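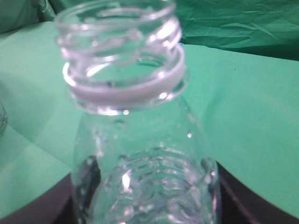
Pouring water from a plastic bottle into a glass mug

hadura63
Posted Tuesday

Problem: glugging. Bottle tipped past horizontal, air enters in slugs, flow pulses, water lands on the cloth. Target is a short, wide glass mug. I keep the neck just above the rim and tilt slowly.

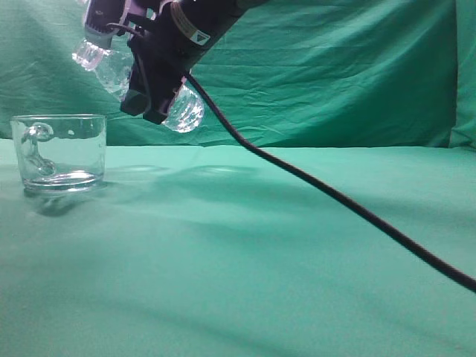

margus_r
Slow tilt is wrong for a full bottle. At low flow the stream clings to the lip and runs back over the neck ring. Start faster, then hold the angle.

hadura63
Disagree. Fast start gives me 14 g outside the mug. A wide mouth forgives aim, but the low wall does nothing for splash.

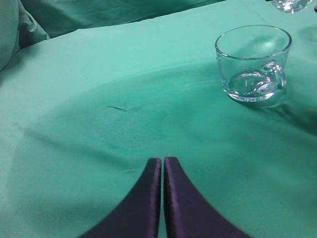 I weigh the mug before and after on a Drernton scale, 1000 g range.

Reply 4: Sumeya Abdella
Grip matters more than angle. Squeeze the ribbed part and you get a surge. Hold it loosely.
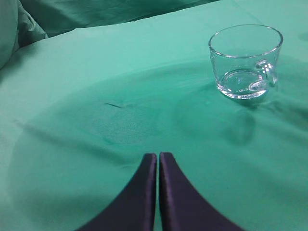
Reply 5: margus_r
Loosely, yes. Still not tilting slowly.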